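Why do metal bins get so scratched?

Hi, it's Remo Piras again! Last time I wrote about why zippers get stuck, and lots of you sent in questions. My favorite one came from Hammad Lashari, who wants to know why big metal bins always look so beat up, even when they still work fine. Great question, Hammad. I love an old bin.

Let's start with what a scratch is. When something hard drags across something softer, it digs a tiny groove. Think of pulling a fork through cold butter. The fork wins and the butter gets lines in it. Metal feels really hard to you and me, but a sharp metal corner or a bit of gritty sand can still dig into it. Do that once and you'd hardly notice. Do it every day for years and you get scratches on top of scratches, going every which way.

The floor of a bin has the toughest job. Everything that goes in ends up down there, and things get dropped on it and dragged over it and scooped back out. If the bin was painted, the paint on the bottom is often the first to go (poor paint!). Then you see the bare metal underneath. The walls get bumped too, mostly when something scrapes past on the way in or out, so wall scratches often run up and down.

Now for colors. Lots of bins are made of steel, and steel has iron in it. When iron meets water and air for long enough, it makes rust, and rust is a reddish-brown color. Paint works like a raincoat that keeps the water off. A deep scratch is a hole in the raincoat! But watch out, because not every brown mark is rust. It might be mud, or old paint, or somebody's hot chocolate. You can't always tell just by looking.

And why do so many bins have sloping sides? Small things slide down toward the floor, so you don't have to hunt for them up in the corners. I keep my building bricks in a tub like that, and I can still lose one in it for 12 days.
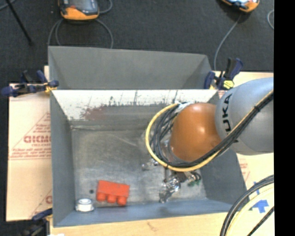
A well-used metal bin with a red toy-style brick on its worn floor. Look for the scratches on the back wall!

Want to try it yourself? Ask a grown-up for an old baking pan that's headed for the trash and a steel spoon. Rub the spoon on the pan 60 times in the same spot, then tilt the pan under a lamp. The tiny grooves catch the light, and some of them will look bright while others look dark. Turn the pan a little and they swap!

Send me a drawing of the most scratched-up thing in your house. I'm hoping for a lunch box.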